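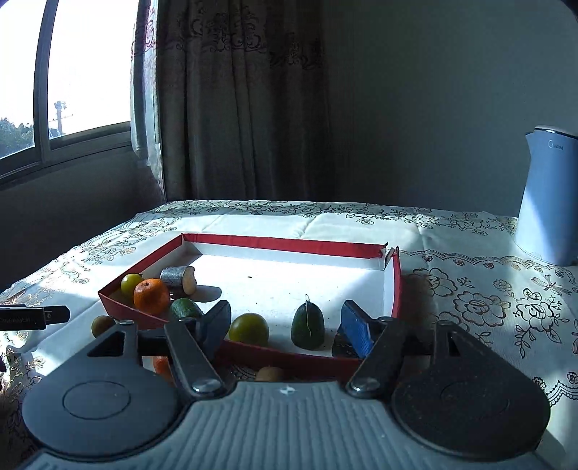
Proceedings > Student Projects in Robotics > Section 3

3. Data collection by the student club

3.1 Participants and setting

The work was done by members of the after-school robotics club at Plumamthorpe, under the supervision of two of the authors. Thirty-minute turns were used so that each student could record at home or in the club room. Students were asked to work on ordinary tables and to leave in place whatever cloth, curtain or kettle was already there. We did not supply lamps. Light therefore varied a great deal between recordings, from flat gray afternoons to direct sun through a window.

3.2 Tool

All recordings were made with Obi, a hand-held two-finger gripper with a camera, built by the club in its second year. Figure 1 shows the view from the tool during a fruit recording. The two finger pads are different colors, one dark gray and one bright blue, which made it easier to tell the sides apart when the video was labeled by hand. The arms turn on silver bolts at the base. Stela Nistor rebuilt the linkage once during the project, after the crossbar worked loose.

Figure 1. The gripper open over a shallow red tray with a white floor. Some of the fruit is in the tray and some lies on the tablecloth beside it.

3.3 Task

The student picks up one piece of fruit, moves it into or out of the tray, and lets go. We chose fruit because it is cheap and comes in shapes that are hard in different ways. A mandarin gives a little under the pads. A kiwi is small and sits low, so the fingers have to come down close to the table. An avocado standing on end tips over easily — most of the failed grasps reported by students were of this kind. The tray had to have low walls and a plain floor. Any box lid would do.

3.4 Recordings

The club made 301 recordings in October and November. One was dropped when the file could not be opened, which left 300 for training. Berkay Başaran and Relu Dinu cut these into 1531 single grasps using Brotach, the club's own labeling program. Each grasp was marked as a success or a failure by 2 students working apart. Where they disagreed, Veronica Pop watched the clip and made the final call.

Students wrote down the object, the room and the time of day on a paper sheet. Nearly 300 sheets came back complete. The missing entries were mostly times of day, and we left them blank in the data. Strong sun on a white tray floor washed out pale objects in several clips. We kept these clips and report results on them separately in Section 4.2.

Shares: 2 | Comments: 0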